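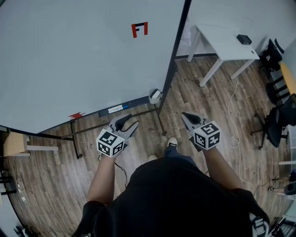 Sesten Wall Whiteboard, the large size: my review after one year

I bought this board in July of last year for the room where I teach evening English and math to adults. Before that I had a small board on an easel, and it fell over when somebody closed the door too hard. I promised in my post about the desks that I would write about the board too, so I am doing it now, with some delay.

The price was 379 dollars with delivery. This is a lot for a board. The Garnosia in almost the same size was cheaper, and I had it in my online cart for two weeks. What decided it for me was a visit to Nadine Chidiac, who has the same Sesten in her language school. She let me write on it and erase as long as I wanted, and I could not do this in any store near me.

Delivery and mounting

The board came in a flat carton with foam at the corners. One corner of the carton was crushed but the board inside was fine. It is heavy. The instructions say it needs two persons and please believe this. I started alone, I lifted one side, and then I put it down again and called my brother-in-law.

The screws in the bag are good for a brick wall. My wall is drywall, so I had to buy other anchors. The manual mentions this in very small letters on the last page, after the steps where you have already made the holes. I wrote to Sesten about it and they answered politely that they will pass it on. We needed three hours in total, with one trip to the hardware store.

Writing and erasing

For me this is the best part. The surface is smooth but the marker does not slip away from you, and thin lines stay clear also from the back row. I use Muko markers, medium tip. Black, blue and green come off completely with a dry cloth, even the next morning. Red is different. If I leave red over a weekend, there stays a pink shadow and I must use the spray. I tried also a red from Jarman and it was a little better, but this marker dries out fast, so I went back.

The eraser that comes with the board is poor. It is too small for a surface of this size and it leaves dust on the lower part. I use a microfiber cloth from the kitchen and wash it every Friday.

Light

I did not think about light before I bought it and I should have. The surface is quite glossy. With the ceiling lamp on, the students on the left side see a bright spot in the upper part of the board. I changed the lamp for one with a matte cover and now it is acceptable, but not perfect. If your room has strong lamps, ask for the matte version. Seren Trevor has it and says that it erases a little slower, and that she would buy it again.

The magnets

The product page says the board is magnetic, and it is, but weakly. One sheet of paper holds well. With three sheets under one ordinary magnet they slide down slowly during the lesson. Stronger magnets solve it.

What I would like to be different

The tray for markers is sold separately, and I find this not correct at such a price. The tray is also short. The plastic caps on the corners are only pushed on, and I have already glued one of them.

I would buy the board again for a room where it is used every day. For a home office I think it is too much money, and the Garnosia would do.

Updated August 23, 2018: a reader asked if the surface has scratches. Mine has one, near the bottom, from a ring, and you see it only when you stand close.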